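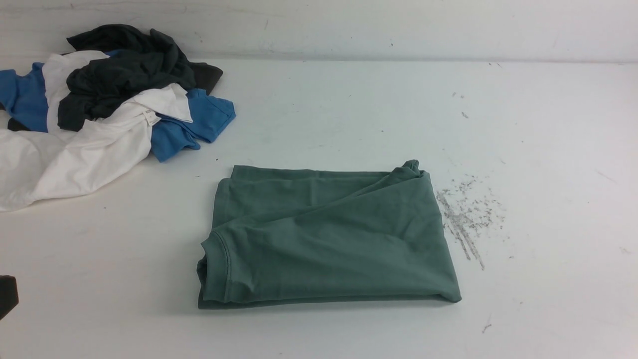
Folding has become the slowest stage of laundry in this household, and in September I resolved to review the way it is done. The washing and drying take care of themselves. The folding accumulates on a chair until someone needs the chair. My former method, learned from a parent and never questioned, produced long, narrow bundles that fell over as soon as the drawer was opened. The method now under review produces a wide rectangle, with the collar at one short end, as on the green T-shirt, and the opposite end tucked under. Readers will observe that the diagonal creases remain and that one corner has gathered into a small peak. I consider this acceptable for a shirt that will be worn under a sweater. The charcoal, white and blue ones had yet to be folded.

## Procedure

The shirt is laid flat and smoothed from the middle outward with the palm of the hand. Sleeves are brought in before any other fold is made. Most of my uneven corners can be traced to a sleeve that was left to find its own place.

I no longer fold on the bed. A mattress gives way under the hand, and the second fold never lines up with the first. A table is the correct height for me and spares the lower back.

## Storage

The dresser in question is the Vollholm, purchased when we moved to the apartment. Its drawers are shallow, and 8 inches is the widest fold that permits two rows side by side. T-shirts for daily wear are assigned to the upper drawer. Those reserved for painting and yard work go to the lower one, together with a souvenir shirt from Bragança that no longer fits anyone but has been granted an extension.

## Matters outstanding

Long sleeves have not yet been addressed. The present method leaves a thick ridge down the middle, and the drawer will not close over it. Fitted sheets are likewise deferred. I expect to take up the long sleeves first, once the colder weather brings them back into the wash.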